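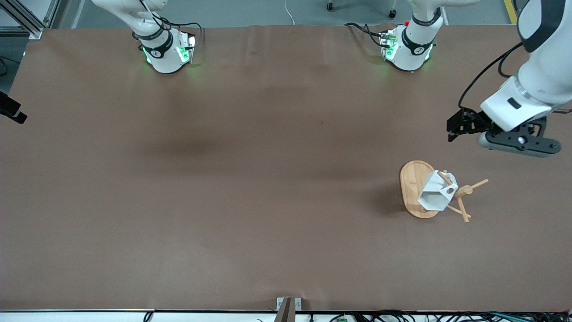 **Lapointe Homeware / Table & Shelf team / Fovinham shop**

# Flosik set: oval board, faceted pot, dowel

Back in stock. Three pieces, one box. Board, pot, dowel. Sold together as the Flosik set, or the board and the pot on their own (the dowel isn't sold on its own, please stop ringing Loston about it, they only pack the orders).

Page is being rewritten in bits before December so bear with us if something reads oddly. Prices are on the shelf label and in the basket, not here. They were here and they went out of date.

## The board

Oval. Wood, light honey colour, grain left showing. There's a slightly raised rim, so crumbs and the odd olive mostly stay put. It isn't a tray! Rim's too low for that, don't carry soup on it.

Lies flat. Long enough for a small loaf or a row of cheeses. We've had it on the counter with bread, on a dresser with keys and post, and on a windowsill under plant pots (with saucers, see care).

Grain varies from board to board. Some are quieter, some have a stripe. If you want to choose your own come in to Fovinham and go through the pile, online orders get whichever is on top.

## The pot

White, open at the top, faceted all the way round. The facets carry on inside so you get light and shade down in it as well, which shows up nicely near a window. More of a shell than a bowl.

Holds 500 ml if you fill it to the brim. Most people don't put liquid in it at all. Things it does well:

- wooden spoons, the short ones
- wrapped sweets
- pens, brushes, a tape measure
- dried stems
- the bits that end up on the kitchen side and have no home

Stands 13 cm high. Can sit beside the board or partly on it, up against the rim. It'll lean a bit if it's half on and half off. Push it right on if you're putting anything heavy in.

Not for the oven. Not for candles either, we've been asked.

## The dowel

Plain thin wooden dowel, 6 mm. No finish, no hole, no hook. Stands up out of the pot at a slant and that's how we like it in the shop window. Tie a label to it, hang a price card off it, prop a floppy stem with it. A customer uses hers for stirring emulsion and came back for a second set, so there you are.

If yours turns up with a rough end, a quick go with fine sandpaper sorts it.

## Quick spec

| | |
|---|---|
| Range | Flosik |
| In the box | board, pot, dowel |
| Board | oval, wood, slightly raised rim |
| Pot | white, faceted, open top |
| Pot capacity | 500 ml to the brim |
| Pot height | 13 cm |
| Dowel | plain wood, 6 mm |
| Returns | 14 days |
| Packed at | Loston |

Board measurements to follow, the sheet we had was for the old shape. Ask at the counter if it's urgent and we'll put a tape on one.

## Care

Board: wipe with a damp cloth, dry straight away, stand on its edge till it's properly dry. Never the dishwasher. Never left in the sink overnight. Bit of food-safe oil when it starts to look thirsty, rub in, leave, wipe off what's left. Do both sides or it can cup.

Strong stuff like beetroot and turmeric will mark it. Lemon and salt lifts some of that, not all.

Pot: warm water, washing up liquid, soft brush for the corners inside. The corners are where dust collects, a dry pastry brush is quickest. No scouring pads please, they dull the surface and it doesn't come back.

Dowel: keep dry. If it's been stood in water let it dry lying flat.

## Setting it out

Some notes for anyone doing a table or a shop display, as we get asked alot.

Brown paper underneath works. Smooth stuff off the roll, full length of the table, no cloth. The honey colour of the board sits close to it and the white pot stands out without any help. Leave plenty of bare paper round the group. Board first, long side running away from you, pot on the right hand side, dowel last.

On a dark table the board does more of the work and the pot can look a bit stark, put something green in it.

On a white table we'd skip the pot, or fill it. Gets lost otherwise.

Don't line everything up. The pot a little off centre looks better than the pot dead in the middle, and turn it untill a flat face is towards the door.

## Delivery and collecting

Orders go out from Loston. Collection is from the Fovinham shop, side door, ring the bell if the light's off. Bring the order number, a screenshot is fine.

The set comes flat board at the bottom, pot on top in its own sleeve, dowel down the side. **Check the side before you bin the box.** Most of the missing dowels are in there.

Chipped pot? Keep the packaging, send a picture of the chip and one of the box to the shop address and we'll swap the pot. You don't have to return the whole set for that.

Changed your mind: 14 days from when it reaches you, unused, boxed. Oiled boards can't come back.

## Asked a lot

**Can I cut on the board?** Bread and cheese, yes. It will pick up knife lines. For chopping onions get a proper chopping board, next shelf down.

**Does the pot hold water?** It does, but put a mat or saucer under it if it's going on the board. Water rings in wood are a pain to get out.

**Is there a bigger pot?** Not in Flosik. Was talk of one, nothing ordered.

**Other colours?** White only.

**Gift wrap?** In the shop yes, online no. Brown paper and string, your choice of label, and we can tie the label on the dowel if you say so when you pay.

**Trade orders?** Full boxes only. Ask for Table & Shelf and say it's for trade, otherwise you'll get put through to returns.

Stock figure next to the basket updates overnight. If it says none left ring the shop before giving up, there's often one out on display.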